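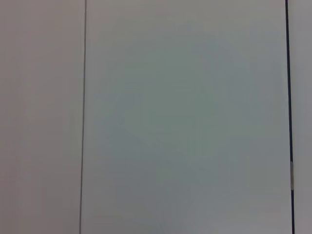 Tall cupboard doors, Urnley flat. Left one is warmer than the middle one.

**1/** I've been putting off this post because it's a very dull subject, but a few of you asked how the kitchen is going. It's mostly going pale.

**2/** The tall units are from Mogensen. I ordered the lot in one go and two of the doors came later, in November, on a separate delivery. Same colour name on the paperwork.

**3/** Side by side you get a pinkish grey-white next to a cooler one with a bit of blue-green in it. I didn't notice until I was standing right up close with a cloth in my hand.

**4/** Some of it could be the light. The window faces a hedge and the walls are still bare plaster. I'll look again once they're painted before I ring anyone.

**5/** The gaps are a separate matter. The left one is thin and leans a touch, further right at the top. The right one is thicker and nearly black. I want them the same.

**6/** Had a go at the hinges last night. Side screw moves the door left or right, back screw moves it in and out. Quarter turns, then shut the door and look. I got carried away on a wall unit and had to start again.

**7/** For anyone who asked about cleaning: warm water, a drop of washing-up liquid, soft cloth, then a dry one. The matt finish shows grease if you leave it. I tried a cream cleaner on an offcut and it left a shiny patch, so that's gone under the sink.

**8/** No handles on the fronts. They're push to open. My mum can't find the way in and has asked for knobs. I said I'd think about it. Bakier do a plain one I quite like.

**9/** Cost, as two people messaged: £535 for the tall doors, delivered to the depot at Girkdale. I fetched them myself. Fitting was me and a borrowed spirit level.

**10/** Next job is the plinths, then the shelves inside. The tins are still in boxes in the hall and I'm sick of walking round them.

**11/** If you've had Mogensen swap a door over colour, let me know how long it took. Replies are open.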